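Ticket 318 – Big gray vented housing, rattle and marks on the panel
Opened by: Carola Kuhlmann
Site: Onelton
Status: Closed

First entry, Fri 24 January

Hi all, me again! I'm opening a fresh ticket for the big gray housing because the old one (319, don't ask me how the numbers ended up backward) was only ever meant for the door seal next door and it's gotten very crowded in there.
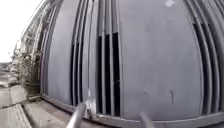
So, the complaint. There's a rattle. It comes and goes, it's worse in the morning, and if you stand close to the louvers you'd swear it's right behind them, but then you take two steps to the side and now it's coming from the other set. I spent a good part of yesterday walking back and forth with my ear out like a bird looking for worms. Jorholm heard it too when he came by with the mail, so I know I'm not making it up.

What I tried so far:

Pressed on the fins one by one with the flat of my hand (gloves on, the edges aren't kind). Most of them don't move at all. A couple have a tiny bit of give, but I couldn't get them to make the same noise.

Pushed on the wide smooth panel between the two louver bands. Solid. It booms a little if you thump it, which is kind of satisfying, but that's a low sound and the rattle is a high, tinny one.

Looked into the gaps with a flashlight. Didn't learn much. I was hoping for a leaf or a twig or some poor lost glove and got nothing.

While I was at it I looked over the finish, too. There's a small white mark up high on that middle panel and a couple of small dark streaks lower down, the one on the right longer than the other and kind of like a drip. The rest of the panel is plain gray and I don't see any reason to repaint. I'd still like to know what the drip is before somebody goes at it with the wrong cleaner.

Questions for whoever picks this up: are the fins fixed from the inside or the outside? And do we have a drawing anywhere? The folder in the office has one, but it's for a square unit and this thing is about as square as an onion.

Second entry, same day, after lunch

Fuchs called back, thank you Fuchs! They say the fins on this type are held from the inside with clips, top and bottom, and the clips get brittle. They also say to leave the fins alone until the fan is off and locked out, so no more pressing on things for me. Fair enough. I've hung the tag on the switch and told Jorholm, who promised to tell the evening people.

On the drip, they asked if I'd wiped it. I hadn't. Went back out with a damp cloth and plain water and the shorter, fainter streak lightened a bit. The longer one didn't budge. I tried a drop of dish soap after that – a little better, still there. I stopped before I rubbed a shiny spot into the matte paint, because I did exactly that on the mailbox last May and I still have to look at it every day.

Third entry, Monday

Fuchs sent someone over with a bag of clips. We went around the inside and he found 4 that had cracked, all of them top clips, which explains why I couldn't find the loose spot from the ground (the fins were holding steady down where I could reach and wobbling way above my head). He swapped those and left the spares with me. They're in the Flokell box on the second shelf, labeled, please don't use them for the curtain rail.

Fan back on after 30 minutes. No rattle! I stood there for a while feeling very pleased, and then of course I heard something, but it was a truck.

He also took a look at the streaks. His guess is old sealant that ran a little in the heat, and he said a plastic scraper would shift it if I go slowly. The white mark up top he thinks is just a scuff in the paint. I can't reach it without the tall ladder and I'm not getting the tall ladder out for a scuff.

Fourth entry, Wednesday

Still quiet, two mornings in a row, and those were the bad times. I did the long streak with the scraper and then the soap. It's mostly gone now, you have to know where to look. Left the white mark as it is.

One thing for the next person: the folder drawing really is the wrong one. I've asked Fuchs for the right sheet and they said they'd email it, so if it lands in the shared inbox please print it and throw the square one out. And the bottom clips weren't changed. They looked okay to him but they're the same age as the ones that cracked, so if the rattle comes back, start there.

Closing this one. Door seal stuff still goes in 319, please and thank you!

Carola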